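Report on the Visit to the Open Day of the Fetura Robotics Workshop, Cullness

Prepared by: Tekle Hailu and Meron Birhane
Course: Introduction to Automation, second year
Submitted: 31 May 2024

1. Purpose of the visit

In our course we have learned the theory of robot arms: joints, degrees of freedom, forward and inverse kinematics. Until this visit most of us had seen a real arm only in videos. The purpose of the visit was to see how such machines are used outside of the classroom, and to collect information for our semester project, which is a simple program for sorting objects by shape.

Our teacher asked each pair to choose one demonstration and to report on it with more detail. We chose the demonstration of the two-arm table robot, which was given in the second half of the day. The other parts of the visit are described shortly.

2. How the visit was organized

We traveled from Provdale by bus and arrived before the doors were open. At the entrance every visitor received a sticker with a group number and a paper with the safety rules. Our group was number 5. The rules were the usual ones: do not cross the yellow lines, do not touch the emergency buttons if there is no emergency, keep long hair and scarves tied.

The open day had a welcome talk, a walk through the workshop and the demonstrations. The welcome talk was in a room on the upper floor. The speaker explained that Fetura first made transport carts for warehouses and started to work with arms later, after a customer asked for help with packing. She said that 131 visitors had registered for the day, which was more than in the last open day in December.

3. Walk through the workshop

The first stop was the area for mechanical assembly. A technician showed us a joint that was opened for repair. We could see the motor, the gear and the encoder, and he let us turn the output side by hand. It was surprising how hard it is to turn. He explained that the high gear ratio gives much torque but makes the joint stiff against a push from outside, so the controller must measure the force and react to it.

The second stop was the testing area. One arm was repeating the same movement again and again, and a counter on a screen showed the number of cycles. When we stood there it was showing 1734. The technician said that they do not wait only for a failure. They also compare the position error from the beginning of the test with the error at the end, and if the difference grows they open the joint and look at the gear. Meron asked what error is accepted. He answered that it depends on the task, and that for picking food or boxes the fingers can forgive more than in electronics.

There was also a small corner with a machine called Demissie, an old cart which students from an earlier year had programmed to follow a line on the floor. It lost the line in one corner two times and had to be put back by hand. We mention it because the reason was interesting for us: the light from the window was reflected on the floor and the sensor could not see the contrast.

4. The demonstration of the two-arm robot

4.1 The task

The subject of this demonstration was handling of household objects. The operator said that a task like putting fruit on a plate is easy for a child and still difficult for a robot, for the following reasons. The fruit has no fixed shape. It can be damaged if the fingers close too strongly. Bananas in a bunch are connected, so if the robot pulls one, the others move also. A basket has a rim, and the gripper must come over it without touching.

4.2 The equipment

Each arm has its own base and ends in a parallel gripper with two fingers. A parallel gripper is simple, because the fingers only open and close, and everything else must be done by the position of the wrist. In our class we had discussed whether a hand with more fingers would be better. The operator's opinion was that more fingers mean more motors and more things that can go wrong, and that a big part of daily objects can be taken with two fingers if the approach is planned well.

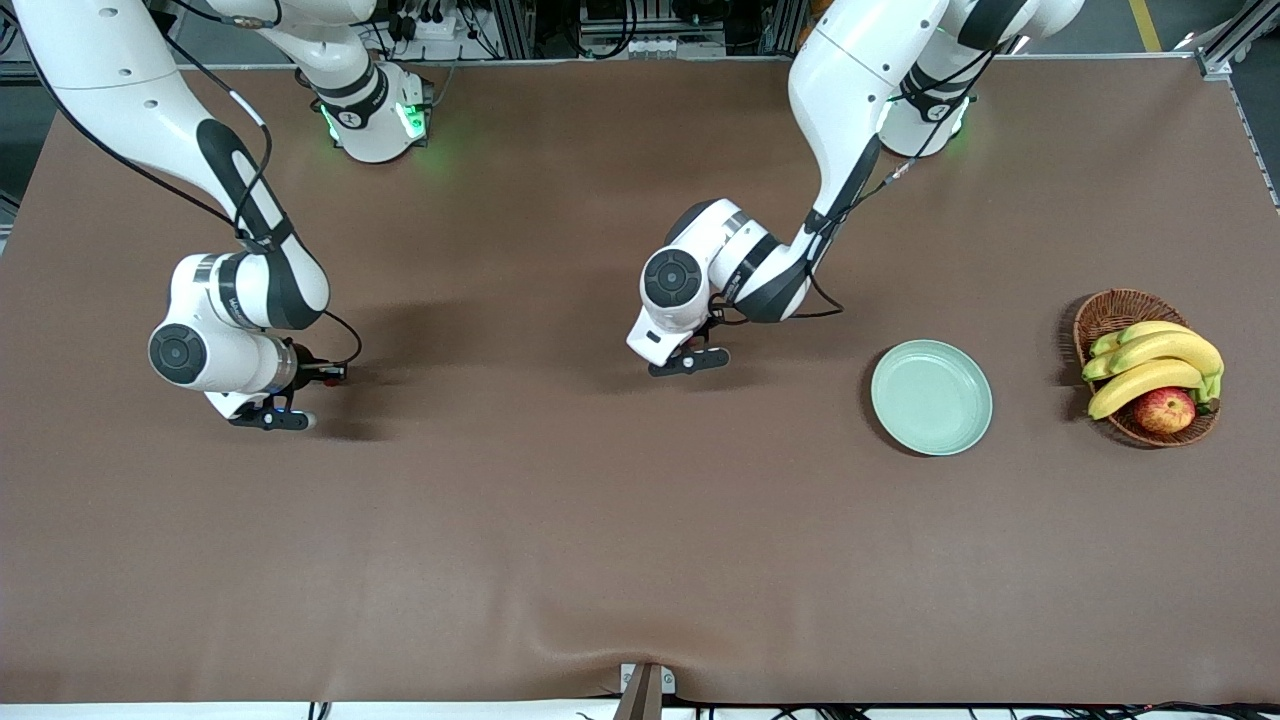
The table is covered with a brown cloth, and the cloth is held at the front edge by a clamp. We asked about the cloth, because in our own laboratory the table is bare. The operator gave two reasons. The first is that a soft surface is kinder to the fingers if the arm comes a little too low. The second is that a plain color without shine helps the vision system to separate the object from the background. For us this was the same lesson as with the cart and the window light. The plate was pale green and the basket reddish-brown, and we noted that the basket is much closer to the color of the cloth than the plate is. We did not have time to ask if this makes the basket more difficult to find.

4.3 Sharing the work between two arms

The part which we found most useful was about the shared space. When two arms stand at one table, the area which both can reach is also the area where they can collide. According to the operator there are two common ways to solve it. In the first way only one arm is allowed to enter the shared area at one time, and the other one waits. This is safe but slow. In the second way the planner knows the position of both arms at every moment and calculates the movements together. This is faster, but the calculation is heavier and mistakes are harder to find.

The operator also warned us about cables. Cables which go along the outside of an arm must have enough length for the farthest pose, but a long loop can catch on something. He recommended to check this by moving the arm slowly through its full range before any program is started.

5. What we will use in our project

We will put a plain cloth without shine under the objects and repeat our camera test, which failed last month on the bare table. We will close the curtain in the laboratory during the tests. We will also change our program so that the gripper first goes to a point above the object and only then moves down, because now it goes in a straight line and sometimes pushes the object away.

6. Difficulties

The workshop was loud and in the testing area we could not hear all the explanations, so some of our notes are not complete. The time for questions after the demonstration was short. We have sent our remaining questions by e-mail, including the one about the color of the basket, and we will add the answers to the appendix when we receive them.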